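Cleaning the Dust Out of a Desktop Computer

Posted 3 January 2022 in Workshop Tips

A desktop that has sat on the floor for a couple of years pulls in lint, pet hair and carpet fluff. If the fans have gotten louder or the case feels warm to the hand, set aside 60 minutes and clean it.

Shut the computer down, switch off the power supply at the back and pull the cord. Hold the power button in for a few seconds. Take a picture of the rear ports with your phone before unplugging the rest.

Work in the garage or on the porch if the weather allows. Indoors, open a window and lay an old sheet under the bench.

Most towers open on one side. Look for two thumbscrews at the back, or a latch, and slide the panel toward the rear. Put the screws in a jar lid. Touch bare metal on the chassis before you reach for anything inside, and do it again every time you come back to the bench.

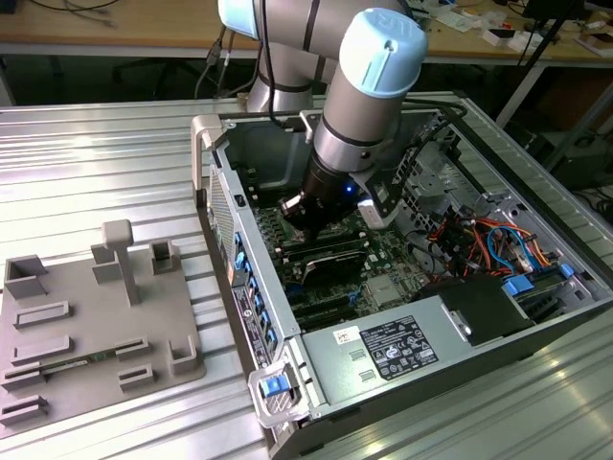 Tower on its side with the side panel off.

Start with the vents. A soft paintbrush, one inch wide and never used for paint, loosens the mat of dust on a grille. Hold the vacuum hose an inch or two outside the case and brush toward it. Keep the hose itself away from the circuit boards.

Next, the fans. Hold the blades still with a finger or a wooden skewer and use short bursts of canned air. Keep the can upright. Wipe the blades with a barely damp cotton swab and let them dry.

Foam filters can be rinsed in the sink with a drop of dish soap. Squeeze them in a towel and leave them overnight. A wet filter should never go back in.

Don't pull the heat sink off the processor just to clean it. It will need fresh thermal paste before it goes back on.

Check that no cable is resting against a fan, then refit the panel and plug everything in. Listen for a minute after it starts. A ticking noise usually means a wire is touching a blade.

We do ours every April and again before the holidays.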